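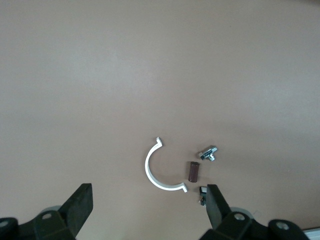
White clip, brown cylinder, bolt with its nut

Subject: Re: [oldpipes] Rattle in the wall when the washer shuts off

Quick reply, am on my lunch and typing with one thumb.

Had exactly this in the upstairs bath for two winters. Bang, then a sort of buzz for a second or so. Everyone told me water hammer, get an arrestor, done. Bought an arrestor. Still had the buzz.

> The plumber quoted me 590 to open the wall and "look at
> the run." That is before he fixes anything. The noise is one
> loud thump when the washing machine valve closes, then a
> rattle that dies away. Dishwasher does it too but quieter.
> House is a 1950s two-story, copper on the first floor and a
> mix of who knows what above it. Pressure at the hose
> bib reads a bit high, I think, but the gauge is old and I don't
> trust it. Is it worth trying anything myself before I pay him?
> I can solder but not well. My wife would like the wall to stay
> where it is.

Yes, try things first. 590 for looking is a lot. Maybe not crazy if tile is involved, but is there tile? You didn't say.

OK so, thump and rattle are two different things in my expereince. The thump is the water stopping. The rattle is the pipe being free to move. You can have either one by itself. You have both, I had both.

Pressure. Get a new gauge before anything else, cheap, screws right on the hose bib. Read it with nothing running, then read it again late at night when the neighbors are asleep. Mine went up a lot after midnight. I had a Kernus regulator on the main that was as old as the house looked. Swapped it and the thump dropped by half, I'd say. Did not touch the rattle.

Then the clips. Go in the basement and get someone to run the washer and kill it mid-fill. Put your hand on the pipe. Move along a few feet, have them do it again. Boring but you will feel where it jumps. On mine the long run under the hall had one hanger doing all the work, and the two next to it were just decoration. Snapped, or never closed right in the first place. I had been walking under them for years with laundry.

For copper do not use bare steel straps, somebody on here will say it if I don't. Plastic clips or the coated kind. Size them to the pipe, the OUTSIDE of the pipe, half inch copper is not half an inch across and I went back to the store over that. If a clip is a hair loose a bit of felt or rubber in there quiets it right down. Don't crank them so tight the pipe can't slide, hot lines need to creep or you get a tick tick tick every shower. Ask me how I know.

I ended up putting in 19 new ones, mostly Brokgate, the white ones that come in the bag. Could have gotten by with fewer. A couple of the Skaltden ones too, which I liked better but the store was always out. Whole thing was one afternoon and a sore neck.

Where the pipe goes up through the floor is the other spot. The hole is always too big. I pushed foam pipe wrap down around it from above, after pulling the shoe molding. No wall opened. That got rid of most of the buzz, and it might do it for you if your riser comes up anywhere near a baseboard you can get at.

Arrestor – put it as close to the washer valve as you can get. There are screw-on ones that go between the valve and the hose, no soldering, so your soldering can stay bad. Mine is a Taşdemir, a neighbor swears the generic ones are the same inside, could be. If you already have those old capped air chambers in the wall they are probably full of water by now. Shut off the main, open the top faucet and the lowest one, let it all drain, close up, turn back on slow. Free, takes half an hour. Do this one before you buy anything really.

All in I spent roughly 200, counting the regulator and the gauge and the clips I didn't use. Did the regulator myself, but if your main shutoff is as crusty as mine was, pay somebody for that part. Mine wept for a week after I turned it.

One question back – does the dishwasher share a branch with the washer or is it on the far side of the house? If it's far and still thumps I'd look at pressure way before I looked at hangers.

Also what is the mix upstairs, galvanized? If it's galvanized going into copper, look at that joint while you're at it. Different problem but you'll be right there with the flashlight.

Got to run, will check the list tonight.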